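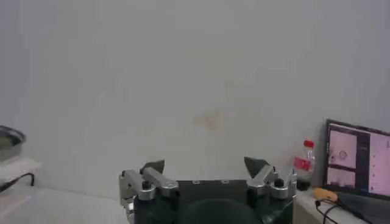
Moving In and Moving Out at Flerkberg Court: Your Questions

Updated July
By Zuzana Sokol, tenant desk

Print this page | E-mail this page

When can I get my keys?
Any time after 10 am on your start date. Office is on the ground floor, door next to the mailboxes. Bring photo ID. If somebody else is picking up for you, email us their name first or we can't hand them over.

Can I move in early?
Sometimes. Depends if the apartment was empty before you. Ask. Please don't book a truck before you hear back from us.

Is there an elevator I can reserve?
Yes, the back one. Slots are 45 minutes, two in a row if it's quiet. Call Matúš Tichý at the desk. No moves after 8 pm, the neighbors do complain. Pads are in the closet by the loading door, put them back after.

Where does the truck go?
Jurčo Street side, yellow curb. Not the fire lane. They tow, and we can't get it back for you.

How much is the deposit?
$400 for a studio or one bedroom. Bigger units, see your lease, page 2. Pet deposit is separate, $300 per pet, max two pets. Fish don't count.

Do I have to fill out the condition form?
Please do. You get it with the keys. Write down everything, even small stuff. Scuffs, marks on the walls, a drawer that sticks, chipped tub. Return it within a week. Keep a copy for yourself. No form on file and we go by the last tenant's checkout notes, which might not help you.

Can I paint?
Yes with written OK. Light colors only. You paint it back before you go or we charge for it. Leftover wall paint is availble from the office in small jars for touch ups, free, one per apartment. It's flat finish. Shake it well, and try a spot behind the door first.

Can I hang pictures?
Small nails are fine. No big anchors, no adhesive strips on the new drywall in the east building, they pull the paper off. TV mounts: ask first. Bořivoj Michalík will come mark the studs for you if you catch him on a Tuesday.

What counts as normal wear?
Faded paint, small nail holes, light marks, carpet worn down where people walk. Not normal: burns, pet damage, holes bigger than a dime, crayon, grease behind the stove, broken blinds. Smoke smell too. We've had arguments over that last one so it is in the lease now.

There's a spot on my wall or ceiling and it's getting bigger. What do I do?
Call maintenance the same day. Don't paint over it. Could be a pipe, could be nothing, but we want to look first. After hours use the number on the back of your door.

What needs to be cleaned when I leave?
Oven, fridge (pull the drawers out), bathroom, inside of all the cabinets, floors. Windows inside only. Walls wiped down with a damp cloth and a little dish soap, no scrub pads, they leave shiny patches. If you'd rather pay, we use Vudeck Cleaning, $70 flat for a studio, more for the rest. Book with us and not with them.

Do I need to be there for the walk-through?
No but it goes better if you are. Takes maybe twenty minutes. Štěpánka Malý does most of them. You both sign, you get a copy.

When do I get my deposit back?
Check goes out within 30 days, to the address you gave us. No address, no check, so fill in the forwarding card. Any deductions are listed with the amounts. Don't agree? Write to Nuanchan Tanasarn in accounts and include your move in form if you have it.

What about things I can't take with me?
Not in the hallway, and not by the dumpster either. The Pasden thrift store picks up furniture if it's in decent shape, call them a week ahead. Matresses they won't take. City does those, sticker from the office.

I lost a key.
Come see us. Mailbox keys take a couple days. Fobs we can do while you wait.

Print this page | E-mail this page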